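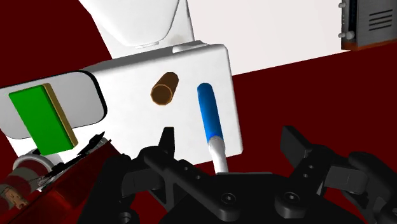
Gripper under the white surface, brown cylinder and the long thin tool on top (render)

December 16, 2019
Tremor bench, accelerometers and spirals

Back on the postural tremor recordings after being off with that cold. Clem had left the amplifier running and a note saying "channel 3 is weird again", and yes, channel 3 is weird again. Swapped the lead with the spare from the Luangrath box and the hum went straight away, so I think it was the lead all along and we blamed poor old mains interference for weeks (sorry, building). The bad one has red tape on it now. Please don't put it back in the drawer!

Started with myself as the test subject, arms out, palms down, sensor on the back of the right hand. Lovely clean trace once I stopped talking. Physiological tremor is so small that every swallow shows up, and I'd had two coffees, which I'm sure didn't help. Then did it again with the little weight strapped on. The peak slid down to a lower frequency, as it ought to in a hand with nothing wrong with it. In essential tremor we'd expect the main peak to stay more or less where it is, and that's the whole reason for bothering with the weight, so I was glad to see my own peak behave itself before we put the cuff on any of the clinic people.

Then Samran brought up the first volunteer from the Prirninham clinic. Long-standing action tremor in both hands, worse on the right, mother had it too. Resting in the lap, nearly nothing. Arms out, there it was within a second or so, a nice sharp peak at almost 8 Hz. With the weight on it hardly budged. I was grinning like an idiot behind the monitor.

Finger to nose was messier. The sensor wire kept catching on the chair arm and I had to scrap the first run. We want a chair without arms, or a longer wire, or the wire up over the shoulder and taped. Tried the shoulder just with ordinary surgical tape and it held, but the tape pulled at her cardigan and I felt bad. Ask Nuanchan what they use in the sleep lab, she has a whole system for this.

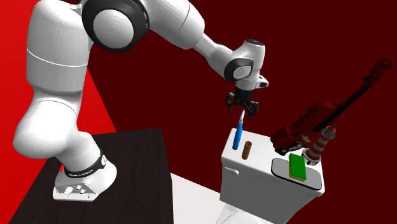 Arm over the toilet tank, red and maroon behind

Spirals next. I still think the paper ones tell you more at a glance than the tablet ones do, and Gerd still thinks I'm a dinosaur. Did both. The tablet gives us speed and pressure and it's very handy for the plots, but the glass is slippery and she said herself that it felt like writing on ice. Her paper spiral had the wobble all lined up along one axis, the way you so often see in essential tremor. On the tablet you could see it too, only a bit smeared. Could be the smoothing in the Jarnenport software, which I have asked to have switched OFF by default and which switches itself back on with every update. Grr. Check the settings page before each session until they sort it out.

Other bits while I remember:

Sampling rate on the old laptop had dropped to its default. I only noticed when the file came out tiny. The October files may have the same trouble, will go through them tomorrow if the clinic list is short.

Propranolol timing needs its own box on the form. She'd taken hers at breakfast and told me in passing on the way to the lift, and I scribbled it on the back. Chutima is redoing the form anyway so I've emailed her.

The filter setting: Gerd uses 12 Hz for the low-pass and I really don't like it, it's far too near the things we care about in the unweighted hands. Saved everything raw, filtered copy kept separately. We can argue on the phone with Clolholm, they'll have to use the same one as us whatever we pick.

Battery on the wireless sensor said 99 per cent and then died partway through the left hand. Repeated it on the wired one. Left hand peak matched the right pretty well, smaller though.

Next visit: left hand first, weight on second, spirals before she gets tired. Buy tape.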